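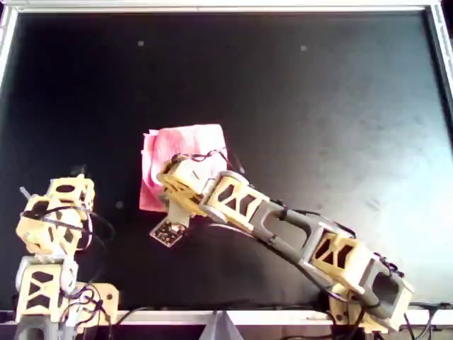 Pink cloth, crumpled, on the black work table.

Household Textiles Gallery: Cloths and Small Linens

The Clustow Center for Home Skills maintains this gallery as a companion to its course in the care of household textiles. The page was last revised on 23 August 2023. It opens with a single photograph of a small cloth laid out on the work table, followed by the notes that accompany the folding unit. Further photographs will be added as the remaining units are completed.

About the cloth

The cloth is roughly square and pink, with mottled patches of lighter pink and white. It lies crumpled, and its left edge is uneven and slightly folded over. Students are asked to study the edges of a cloth in this state before they touch it. A turned edge is easily carried into the first fold, where it forms a ridge that shows through every layer placed on top of it.

About the table

The top is matte black and is bordered by a light silver aluminum frame. Pale and medium-toned fabrics stand out well against a dark surface, and their corners can be found at a glance. Dark cloths are better handled on a light surface. The Center recommends that a plain white sheet be spread over a dark table whenever navy, brown or black items are to be folded.

Folding a small square cloth

Begin by finding two neighboring corners. Lift the cloth by these corners, let it hang for a moment, and lower it to the table with the far edge touching down first. Smooth from the middle outward with the flat of the hand. Pulling at a corner will stretch a loosely woven cloth out of square, and the fault is difficult to correct without washing.

Bring the near edge up to meet the far edge and press lightly along the fold. Turn the cloth a quarter turn and repeat. Two folds are sufficient for most small cloths. A third fold may be made where the drawer is narrow, although thick fabrics tend to spring open after it.

A cloth that is no longer square should be folded to its longest side, with the uneven edge turned to the inside. The finished shape will be regular even if the cloth is not.

Stacking and storage

Stacks in the Mulligan Room are limited to 12 cloths. Taller stacks lean, and the lowest items take on hard creases. Folded edges face the front of the shelf so that one cloth can be drawn out without disturbing its neighbors. Clean cloths go to the bottom of the stack — the same few items will otherwise be used week after week while the rest stay untouched.

Shelf labels follow the Bindano list, a printed copy of which is kept inside the cupboard door. Kitchen cloths, dusting cloths and table linens are shelved separately and should not be combined, even when space is short.

Use of this gallery

Instructors may print this page for classroom use. Class sets of 20 copies are available from the front office on request. The next unit, on table linens, is scheduled for December and will be taught in the Mindasa Annex. Enrollment for that unit is limited to 40 students, and places are assigned in the order in which forms are received.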